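The Retora table top, pale wood

I've been selling table tops from the workshop in Kavbridge for a good while now, and the Retora is the one I'd put in my own house. In fact I did - it's been my kitchen table since August and I still catch myself running a hand over it when I'm meant to be washing up.

It's a plain top. No carved edge, no fancy inlay, just a big stretch of pale wood planed flat and sanded until it feels soft. I sell it on its own, so you can drop it onto legs you already have, or you can add a set of our Ayala legs at the checkout and we'll send the two together.

The wood

People write in asking what colour it is and I never know quite what to say. Very light, creamy, a bit of warm beige in the lines. It changes a lot with the light in your room (mine looks almost white by the window and a good deal greyer at the other end, and it's the same board!). If you've got a dark floor it lifts the whole place. If you've got a pale floor, I'd ask for a sample first and lay it down at different times of day.

Every top has its own grain. Some come out nearly all straight lines, and some have one of those big loops in them, the long oval shapes you get where the saw has met the growth rings at a shallow angle. I love those. A customer once asked me to swap hers for one without, and I did, and then I kept the one she sent back. If you feel strongly either way, put a note on your order and I'll have a rummage through the stack. I can't promise a match for anything you've seen on this page, though.

Sizes and price

Length: 2000 mm
Width: 900 mm
Underside: plain, with no holes drilled
Finish: bare, or two coats of Zekine clear matt oil
Price: £1128 oiled, £100 less if you take it bare

It seats six comfortably. We have squeezed in more at Christmas, with piano stools at the corners and a lot of elbows.

Bare or oiled?

I get asked this more than anything else. Bare wood is lovely to touch and it's the palest it will ever be, but it drinks up whatever lands on it. Tea, beetroot, felt pen, the lot. If it's going to be a desk or a sewing table you might get on fine with it. For eating off, please have the oil. The Zekine one goes on thin and stays matt, and it only warms the colour up a touch. You'll want to give it another coat once a year or so, which takes me an hour with an old T-shirt and the radio on.

If you buy it bare and change your mind, I sell the oil in small tins too. Wipe the top over with a dry cloth, rub the oil in along the grain, leave it a while, then take off whatever's still sitting on the surface. Do the underside as well. I skipped mine the first time and ended up turning the whole thing over a month later to do it properly.

Looking after it

Use mats under hot pans. Wipe spills up as you spot them, with a cloth that's damp and no more than that. Don't park it hard up against a radiator. Small dents do happen with wood this soft, and I rather like them, but a damp cloth and a warm iron will bring a lot of them back up. Scratches can be sanded with fine paper, always going with the grain, and then oiled over.

Delivery

Tops go out flat, wrapped in blankets and card, and it's a two-person lift at your end. Let it sit in the room for a couple of days before you fix any legs to it. Bring your own screws if you're using your own legs, and do check the length of them against the thickness of the top before you start!

Page last updated 25 December 2020 (yes, I know, but the sprouts were on).

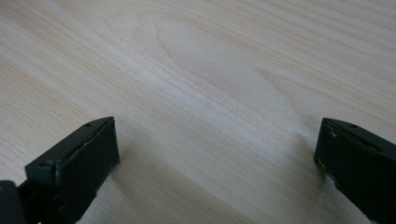 Retora top, close up on the grain.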